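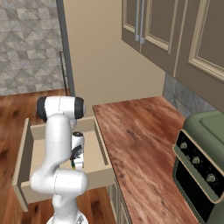
According to Huguette Gilbert, a sourdough starter is very hard to kill, and she ought to know. Hers has been to Lunia and back in a coat pocket, and it once spent a whole January at the back of the fridge without a single feed.

"It had grey water on top and it smelt like nail varnish," she says, cheerfully. "I poured the water off, gave it rye flour, and two days later it was climbing out of the jar!"

I'd come to talk about her rye loaf, the dark one that sells out before nine in the morning at the Poon bakery, but we kept coming back to the starter. She feeds it 100 grams of flour and 88 of water – a bit stiffer than most books tell you – and she likes the kitchen cool. "People get worried and put it on the radiator. Leave it alone, it'll get there."

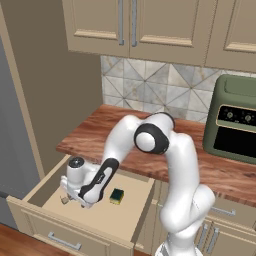

The rye itself took much longer to get right. She learned it from Eugeniusz Sadowski, who baked in Zikmont for years and measured nothing, so she had to stand next to him and weigh each handful before it went in the bowl. The loaf she ended up with is 70 per cent rye, with caraway and a spoonful of black treacle, and it's wonderful. I ate three slices while we talked (with cold butter, nothing else) and she wrapped up the heel for me to take home.

Does she ever get bored of it? "Never. It's different every week. In summer it races, in winter it sulks, and you have to keep up with it."

Her next plan is a lighter loaf with toasted sesame, from a recipe So-ying Yeh gave her. The first batch came out flat as a plate. "Tasted lovely, though," she says. "We had it with soup."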